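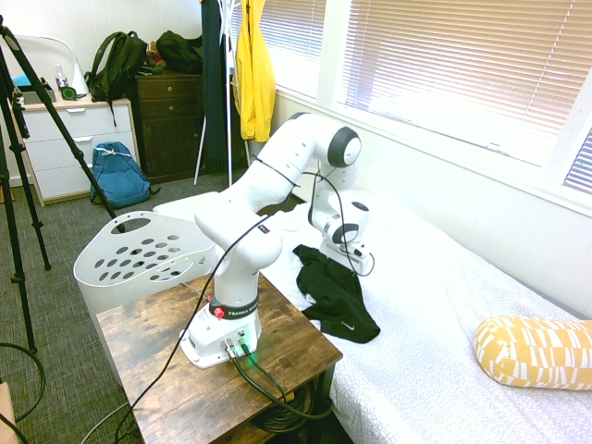 Halina Kozłowski

February, bedroom mock-up, started 9:40

Bedding and folding notes, continued from the last book. Prakash has asked me to write these up properly because the shared summary says "the bed is a good folding surface" and I keep muttering about it in the corridor. So, my objections, with what I have to support them.

First, the sheet. We have the white one with the faint gray pattern on the bed at the moment. Yamila likes it because dark clothes show up well against it, and I give her that. Black shorts on a white sheet, even I can find those from the doorway. But everything we wrote down as a success last month was dark clothing on a pale sheet. I went back through the sheet log this morning and there is one entry for a white T-shirt, and under remarks it says "fine". Fine how? Toshio wrote it and can't remember. I am not counting that as a result.

Second, the shorts. They're the black ones with the small swoosh near the lower edge. Everyone likes the shorts. I think they're a bad test item and have said so before. The logo tells you straight off which part of the crumple you're looking at, and most of the laundry in most houses has nothing so helpful printed on it. Plain black leggings would be a fairer trial. Aleksandra says she has a pair she's willing to lose.

Third, "crumpled". We say the garment starts crumpled and leave it at that. My crumpled is: pick it up by the waistband, hold it at shoulder height, let go. Yamila's is: squeeze it in both fists and drop it. Prakash sort of tosses it. I tried all three ways at the bench with a similar pair, and the fist version leaves creases that are still there after two folds, while mine practically lies flat by itself. If the three of us are filling in the same column, the column is worthless. Proposal: use Yamila's way, since it's the nastiest, and write initials next to every start.

10:25

Tried folding by hand on the bed, then on the bench, same shorts, same fold (leg over leg, then waistband down, then in half again). The bed is worse. I know the argument that people really do fold on beds. They do, I do, and I also redo half of it when I get to the drawer. The mattress gives under your hand, the near edge slides toward you, and the sheet comes along with the cloth when you drag it. On the bench the last fold stayed put. On the bed it opened back up to a sort of loose V while I was writing this sentence.

Prakash came by and said the softness is the whole point. Possibly. Then we should write down how soft. The mattress invoice from Trudport says "medium", and their catalog also says "medium" for a mattress I could not get up from.

Pillow. The yellow cylinder with the white rectangles is staying at the right side, apparently. I asked what it's for and was told it makes the place look lived in. I have never lived anywhere with a bolster. What I will say for it is that it gives a fixed landmark, and if it's going to stay I'd like it in the same spot every time. It rolls if you lean on the bed. Rolled twice for me this morning, once into the pile I had just squared up.

Window. This one I feel strongly about. The big window is right behind the bed and the blinds cover most of it, and still the room is flooded. The white wall throws even more light back. People keep treating the blinds as if they settled the matter. Slat angle changes everything on a white sheet: with the slats tipped down I can see every wrinkle as a little gray line, and with them tipped up the sheet goes blank and I can't tell a wrinkle from the pattern. Yamila's reply was that the pattern is too faint to matter. It matters if I'm mistaking it for creases, which I did, and smoothed a piece of sheet that was already flat.

There's also the narrower section of blinds at the far right. Has anyone ever adjusted that one? I can't find a note of it anywhere.

11:50

Looked at the numbers Toshio wants to send to Baek. He has 477 folds in the table and 91 percent marked acceptable. I don't dispute the arithmetic. I dispute "acceptable". I pulled the photos for the first 59 and went through them with Aleksandra, each of us marking without looking at the other's page. We disagreed often enough that we stopped and went to get coffee. Her standard is whether it would go in the drawer. Mine is whether it would go in the drawer on top of another one without sliding off. Toshio's seems to be whether it is smaller than when it started.

He wants to reach 600 before the write-up. I would trade the rest of them for a small batch with one definition, one way of crumpling and one slat position. Told him so. He said he'd think about it, in the voice he uses for things he won't think about.

Washing: the Domalar powder leaves the sheet stiff. Stiff sheet, less dragging, better folds, and then it softens with handling and the folds get worse through the day. I have no proof of this beyond my own hands. Someone should check whether the good entries bunch up right after a sheet change. The log has the change times if you can read Prakash's sevens.

To do
Leggings from Aleksandra
White T-shirt on the white sheet, properly this time, with a remark longer than one word
Tape a mark on the slat rod and leave it alone
Same for the pillow, ask Yamila where she wants it
Second sheet, a mid color, no pattern. The Sindville shop has plain ones
Reword the line in the shared summary. My suggestion is "the bed is a folding surface"

Yamila has read this over my shoulder and wants it recorded that she disagrees about the shorts.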